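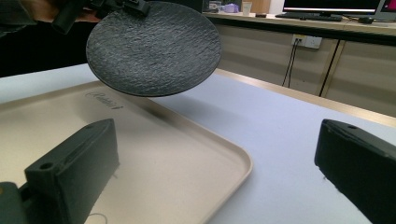

Dark plate over the beige tray, one gripper holding it, the other one open.

1/ We put our small report on two-hand table tasks online today, 13th February. I want to explain the main result in a few posts, without the formulas.

2/ The question was simple. If people teach a robot with hand-held grippers, must both hands be recorded from the start to the end of the task, or is it enough to record the moments when the hands depend on each other?

3/ We call our method Nellel. It reads the motion of the two grippers and marks the parts where one hand must wait for the other. These parts get more weight in training. The rest is kept, with less weight.

4/ The data: 2,000 demonstrations, all with plates, trays and cups. Levente Magyar checked the time alignment between the left and the right gripper, and he was very strict with it. I am thankful for this now. In August I was less thankful.

5/ Result: the policy trained with Nellel finished 78 percent of the test runs. We trained it 3 times from different random seeds, and the order of the methods stayed the same each time.

6/ What is still weak: flat, dark objects with a thin rim. The policy often closes the fingers too early on them. Liew, our older baseline, has the same problem, so I don't think the weighting is the cause. I suspect the depth estimate, but I did not prove it.

7/ Also, all demonstrations come from five people in one lab. Please do not read the number as a promise for your kitchen.

8/ The code for the weighting is in the Watari repository, in the folder "kekard". The readme is short. If some step is not clear, write to me and I will correct it.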